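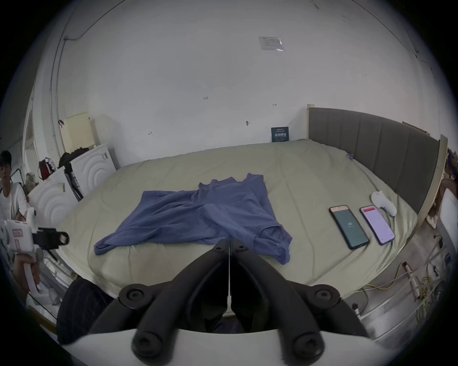 Thread: Does the "both hands open, nothing there" start pose really help with shirts?

vindis_fold
2023-08-08

OK so I've been chewing on this since I read Maricica Jitaru's writeup from the Jorkolach workshop and I want to know if anyone else has tried it. Her claim (short version, go read it) is that for cloth you get more out of resetting the start than out of adding more demos. Every episode begins with both grippers open over bare fabric, you hold that for a beat, and only then do you go to the shirt. She trained one policy on 800 shirt demos with the hold and another on 2000 without, same operators, same shirts, and the smaller set did better on sleeves.

That seems way too good to me! But I did a small batch this week with handheld grippers and I have to say the trajectories line up a lot more nicely at the front end. I'm still labeling, so no policy numbers from me yet.

My start pose, for anyone who wants to compare:
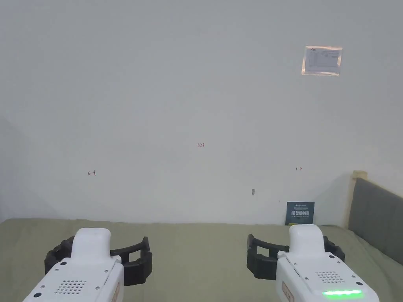 Start pose, both grippers open over the green cloth.

Questions: how long do you hold it, and does anybody vary the height?

----

gripsandsocks

I tried the hold back in April and I'm not convinced. What it bought me was a cleaner alignment between left and right, because the two hands are both open and not touching anything, so there's an easy place to trim. Great. But you can get that from a sync tap at the beginning and then throw the tap away. I don't see why the policy should care.

Also, was her 2000 set collected first? If the operators got better at folding in between, you're measuring practice.

----

vindis_fold

Good point on practice. The writeup says "the same four weeks" but doesn't say whether the sets were mixed within a session. I emailed to ask.

----

s_eglitis

Sarmīte here, I ran part of the Ukden rig for the replication last spring so I can answer some of this. We mixed the two conditions within each session (flip a coin, do five of one, then five of the other, and so on). We did see an effect from the hold, but a good deal smaller than Maricica's. Out of 51 test shirts the hold policy got the first sleeve grasp noticeably more often, and after the first grasp we couldn't tell the two apart. So my take is that it helps the approach and that's all it does.

Hold time: we used one second. Longer than that and the policy learns to sit there. I mean it really sits there, you're standing next to it going come on, come on, and it's perfectly happy hovering.

----

gripsandsocks

Ha, yes, the hover of doom. I had that too and blamed the action chunk length for two weeks.

"Helps the approach and that's all" I can live with. I still think the headline in the original is oversold. Folding is mostly what happens after you have hold of the thing. A long-sleeved shirt with one sleeve bunched up is a completely different problem from getting your fingertips to the cuff.

----

stankevicius_lab_tom

Going to disagree with the two of you a little. If the approach is bad then you never get to the interesting part, so for a beginner setup it's a big deal. At Stankevičius we lost most of our rollouts before anything was even grasped. I'd take a boring fix for that over a fancy one any day.

Where I agree is that the comparison needs a third arm: same amount of data as the small set, no hold. Otherwise data size and start pose are tangled together. Did Ukden do that?

----

s_eglitis

We did, that's what our comparison was. Both our sets had 800 demos. The 2000 set is only in the original.

----

stankevicius_lab_tom

Ah OK, then yours is the one I'd cite.

----

vindis_fold

Super helpful, thanks! So I'm going to cut my hold to one second, and I'll do the coin flip thing from the next session on. I'd been doing all my hold episodes first and then the others, so I've walked straight into the practice problem, ugh. I'll keep what I have as a warmup set.

One thing still open: gripper height at the start. I've been keeping it just above the cloth. Anyone start higher?

----

gripsandsocks

I start higher, wrist cameras get more of the shirt that way. But I never tested it against low, so take it for what it's worth.

----

s_eglitis

We randomized it and I'd do that again. If every episode starts at one height, the first time your robot homes a bit off, it gets weird. I can dig up the ranges if you message me, they're in a spreadsheet on the old machine.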